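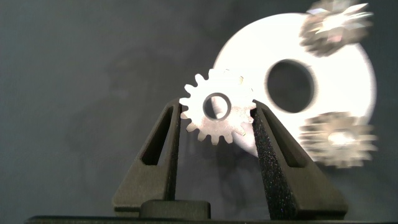

Unit 3: Gear Ratios and Tooth Loads
Instructor: Fadi Haddadin

Read the chapter on simple machines before class. Bring a calculator.

1. Ratio
When two gears mesh, their teeth pass the contact point at the same rate. The ratio is the number of teeth on the driven gear divided by the number on the driver. A gear with fewer teeth turns faster and carries less torque than the larger gear it meshes with.

2. Idlers
A gear placed between the driver and the driven gear changes the direction of rotation. It has no effect on the overall ratio. Students lose points on this every term.

3. Worked problem
The motor on the Barnar hoist turns at 3,000 rpm. The drum shaft must turn at 500 rpm.
Ratio = 3,000 / 500 = 6 to 1
With an 18-tooth pinion, the driven gear needs 108 teeth. Ignoring friction, torque at the drum is six times the motor torque.

4. Wear
Spur gears have straight teeth, so each tooth takes up its load all at once across the full face. Check for pitting near the pitch line and for chipped corners. A bore that is off center will make the mesh tight on one side and slack on the other.

Homework
Redo the problem in section 3 for a motor speed of 800 rpm and the same two gears. Give the drum speed to the nearest whole number. Show units on every line.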